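What a Passing Grade Should Mean
July 30, 2021

I have spent a good part of this year reading draft guidelines for robot testing, and I want to say something kind about them before I start to grumble. The people writing these things care. The Bendwood draft that went around in March is clear and fair, and it's far better than what most of us were working from before.

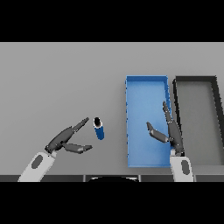

Still, I keep getting stuck on one line in it, the one that lets a lab report a simulated task as "complete" when the object ends up in the right tray. That's all it asks! It doesn't care how the object got there, whether it was gripped well or squeezed half to death, or which arm did the job. I understand the appeal, because a single number is easy to put in a table, and I have put plenty of them in tables myself. But a two-armed task has a middle, and the middle is where I would want a rule to look.
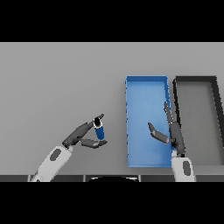
The left hand with the can in its grip, the right hand open over the edge of the blue tray.

My friends on the Toria project (a patient bunch, they have heard all this before) score the grasp and the tray separately. In their last round they ran 200 trials and wrote a plain sentence next to every failure. It took them almost 9 days, and they grumbled too, but when I read their notes I could follow what went wrong without calling anyone up. I would love to see the same thing asked of everybody, at least for a sample of 5 trials in every 100.
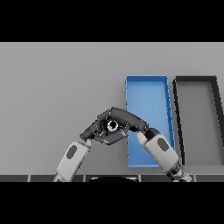 Both hands meet around a small round object, left of the blue tray.

Moments with two hands on one object deserve a line of their own in any standard, I think. Thiele's checklist has one, tucked away near the back — who holds, who lets go, and when — and I'd happily move it to the first page. The folks at Jollitberg tell me that would make the form too long, and maybe it would. I would still rather fill out a long form than guess. Comments on the draft are open through the end of the summer, so please do send yours in, even if it's only to tell them I'm being fussy.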